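Restuvgate Community Help > Mailing and Notices > Member Organizations

Notice of annual meeting by mail: what counts as the mailing date when the envelopes go out in batches?

Posted by restuv_office
Member since February

I write on behalf of the office of a homeowners' association with 1,417 owners of record. Our bylaws require that written notice of the annual meeting be sent by first-class mail "no fewer than 30 days before the date of the meeting." Until last year all notices were prepared by an outside mailing firm, which delivered the full run to the post office at one time and gave us a single receipt. The board has now asked the office to prepare the notices in house as a savings measure.

We have two members of staff who can be spared for this work, and neither can give it a full day. Our present plan is to print, fold, insert and seal over the course of a week and to take the finished envelopes to the post office at the end of each afternoon. The last batch would leave the building 31 days before the meeting.

The matters on which we would appreciate guidance are as follows. First, whether the notice is considered given on the day the first batch is mailed, the day the last batch is mailed, or separately for each owner. Second, what record the office should keep, given that we will no longer have a receipt from a mailing firm. Third, whether there is any accepted way of dealing with owners whose envelopes are returned as undeliverable after the 30-day point has passed.

We use the Brorix membership program for our address list. The program exports labels but does not keep a record of when a label was printed, and I have found no setting that changes this. We are in a state that leaves most of these matters to the bylaws, and our bylaws say nothing further on the subject.

Any reply based on experience in a similar office would be welcome. We have an attorney but would prefer to arrive at that conversation with a draft procedure in hand.

3 replies

thorlacius_records
Contributor, Mailing and Notices

I managed notices for the Thorlacius district water cooperative for a number of years and we faced the same question when we brought the work in house. What follows is office practice and should be reviewed by your attorney before you adopt it.

On the first matter, the cautious reading is that notice is given to each owner on the day that owner's envelope is mailed. An owner in the last batch has no interest in the fact that a neighbor's envelope went out five days sooner. If you treat the date of the final batch as the mailing date for everyone, you will be within your bylaws for every owner, and you will only need to defend one date.

It follows that your plan leaves a margin of one day. I would not accept that margin. A printer fault or a staff absence on the last afternoon would place the final batch outside the required period, and the meeting could then be challenged by any owner who disliked the result of a vote. Our cooperative moved its internal deadline to 40 days before the meeting and treated the difference as reserve time. There was a year in which we used nearly all of it.

I would also suggest that you consider holding the finished envelopes and mailing them together. Daily trips to the post office feel productive, but they create five dates where one would do, and five sets of paperwork. Sealed envelopes will keep perfectly well in a locked room for a week. If the agenda must be corrected on the third day, you will also be very glad that none of them have left the building.

For the preparation itself, we worked in bundles of 50. Each bundle was matched to one printed page of the address list, and the page was initialed by the person who sealed the envelopes. The bundle then went into a carton with the pages for that carton laid on top. When a carton was full, the pages were removed, copied and filed, and the carton was closed and marked with the first and last owner number. 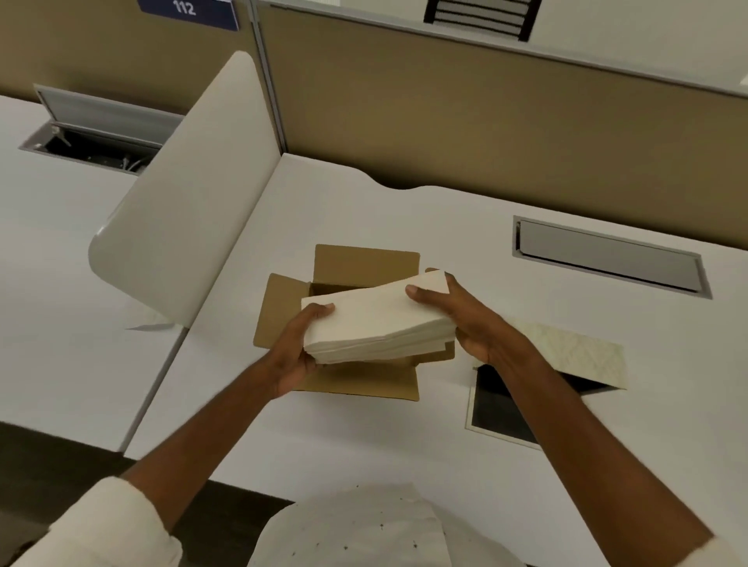 The second member of staff then checked each carton against the filed pages before it was released. We required that this be a different person from the one who had done the sealing. It is a dull task and it is tempting to skip it when the deadline is close, but it was the only step at which we ever found a missing page of addresses. In our case a full page had been fed through the printer together with the one before it, and the owners on it would have received nothing.

On the second matter, your record should contain the following at a minimum:

A copy of the notice exactly as mailed, including every enclosure.
The full address list as it stood on the day the labels were printed, saved as a file that cannot be edited and also printed.
The initialed pages.
The postage receipt.
A signed statement by the person who took the mail to the post office, giving the date, the time, the place and the number of pieces.

The last item is usually called an affidavit or certificate of mailing. Your attorney will have a form. It should be signed the same day and not reconstructed later from memory. You may also ask the post office about its own certificate of mailing for a bulk quantity. There is a fee, and you should ask for the current amount at the counter, as I have been away from this work for some time.

As to Brorix, I have not used it. Any program that can export labels can presumably export the list itself, and the date on your saved copy will serve the purpose you describe. Print the list and the labels from the same export. If you export the list again the next morning, you may find that a sale has closed and the two no longer agree.

veden_hoa
New member

Just email it. Our association in Veden went to email and it was done in ten minutes. Paper notices are a waste of dues.

restuv_office
Original poster

Thank you to both. In response to the second reply, our bylaws specify first-class mail, and an amendment would itself require a meeting of the owners with mailed notice. The board may wish to take it up this year, but it does not assist us with the present mailing.

In response to the first reply, the suggestion to hold the envelopes and mail them together had not been considered and I will recommend it. May I ask how the cooperative dealt with owners who held more than one property? Our list has a number of these, and in the past some owners have received several copies and complained of the expense.

thorlacius_records
Contributor, Mailing and Notices

We sent one notice for each membership, even where the same person held several, unless that person had signed a request to receive a single copy. The request was kept on file and renewed every two years. I would not combine them on the office's own initiative. The cost of the extra postage is small when compared with a dispute over whether notice was given for a particular lot.

quietledger
Contributor, Boards and Bylaws

I will address only the third matter, which has not been answered.

In most associations the obligation is to send the notice to the address shown in the association's records. It is generally not an obligation to see that it arrives. If your bylaws use the word "sent," as quoted, then an envelope returned as undeliverable does not by itself make the notice defective, provided the address used was the one the owner had given you. Please confirm this with your attorney, because some states and some bylaws use the word "delivered" or "received," and the position is then quite different.

That said, a sound office does not stop at the minimum. The procedure I recommend is this. Keep every returned envelope unopened, with the postal marking visible, and write the date of return on the back. Enter the return in a simple log. If the post office has supplied a forwarding address, mail a second copy to it the same day and record that you have done so. If there is no forwarding address, try the telephone number or email on file one time and record the attempt. Do not change the owner's address of record on the strength of a postal sticker alone. Send the owner a change form and wait for it to come back signed.

The second copy will very likely go out fewer than 30 days before the meeting. This is acceptable, as it is a courtesy and does not replace the first notice. I would enclose a short letter saying so, giving the date of the original mailing. Otherwise an owner may look only at the later postmark and conclude that the association was late.

One further point concerns the return address. Make certain that the envelopes carry it, and that it is the address of the office and not of a former management company. My own association used up old stationery one year — a decision made to save a modest sum — and the returns went to a firm that had ceased to represent us. We learned of them after the meeting, when the firm forwarded them in a single parcel. No harm came of it, but the log for that year is blank and I would not have wished to explain it to a judge.

You may also wish to send a request for updated addresses two months or so before the notice is prepared. A line in the regular newsletter is sufficient. Your returns will be fewer and the log correspondingly shorter.

restuv_office
Original poster

This is very helpful. Our bylaws do say "sent" in the section on the annual meeting, but I see on rereading that the section on special assessments says "delivered." I will raise the difference with the attorney, as the two notices are sometimes placed in the same envelope.

I have drafted a procedure using the bundles of 50, a second check of each carton, a single mailing at 40 days and a log of returns. It goes to the board at its February session. Once it has been approved I will post the text in this thread for the use of other offices.

quietledger
Contributor, Boards and Bylaws

If the two notices share an envelope, I would follow the stricter section for both until you have the attorney's answer in writing.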